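Facilities > Checklists > Second floor corridor and storage wall

Walk-through checklist, 21 March 2021
Bolavari building, second floor
Checked by Renata Cáceres

Mark each line OK, Fix or N/A. Put comments under the line they belong to.

1. Exit route clear from the stair door to the lift lobby - OK
Measured at the narrowest point. 62 inches between the cabinets and the opposite wall.

2. Exit signs lit, test button works - Fix
Sign by room 14 goes dim on battery. New battery on order from Elard.

3. Carpet flat, no raised seams or loose edges - OK
Small bubble near the copier from last November has been glued down. Press on it again next time.

4. Cabinet doors shut and latched - OK
The upper doors on the tall cabinets used to swing open. Latches changed on all of them.

5. Tall cabinets fixed to the wall - Fix
One bracket loose behind the last cabinet. Two screws missing. Nothing heavy on the top shelf until this is done.

6. Load labels on shelves readable - OK
Limit is 100 pounds per shelf. The paper boxes were over it, so two went down to the basement.

7. Fire extinguisher in place, tag in date - OK
Tag number 724.

8. Cords and leads kept off the walking line - OK

9. Trash bins away from doors and heaters - OK

10. Lighting even along the floor - N/A
Tubes are being swapped this month. Check after.

Yellow and gray stretch, carpet side: 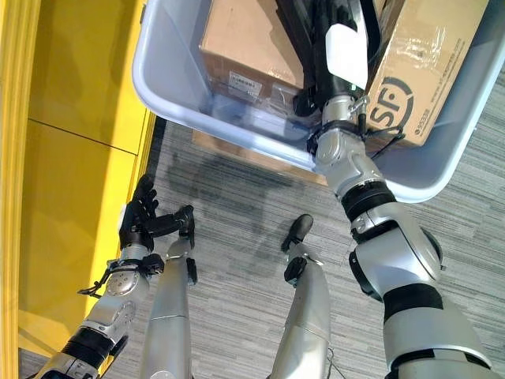 Amado Manalo: Can we add a line for the bottom edge of the cabinets, where the carpet meets them? Grit builds up there and the vacuum head doesn't reach it. I caught a shoe on a lifted corner on the third floor and it was the same kind of edge.

Added as line 11, to be used from the next round on both floors. Run a hand along the edge and note any lift. - R.C.

Open items go to Ehab Soliman. Line 5 first.

2 comments | 0 shares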